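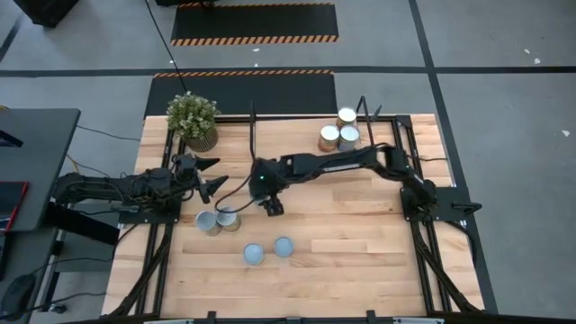 Figura 2. Mesa de trabajo con los dos brazos, latas y tapas.

4.3 Registro de demostraciones para el método Skála

Skála aprende la tarea de agrupar latas a partir de demostraciones con ambos brazos. El conjunto de referencia contiene 1,462 episodios; con 762 el resultado fue casi igual.

1. Coloque las latas sobre la mesa, en grupos separados.
2. Deje las tapas planas sobre la madera, apartadas de las latas.
3. Lleve los dos brazos a la posición inicial, con las pinzas hacia el centro.
4. Abra una sesión nueva en Vollura y escriba el nombre del operador.
5. Grabe el episodio completo -- sin pausas -- y guárdelo.
6. Cambie la disposición de las latas antes del episodio siguiente.

Nota: los episodios interrumpidos se guardan aparte y no entran en el entrenamiento.

PRECAUCIÓN: no meta las manos entre los brazos con los motores activados. Compruebe que ningún cable quede tenso al extender el brazo derecho.

Para evaluar el modelo, siga con el apartado 4.4.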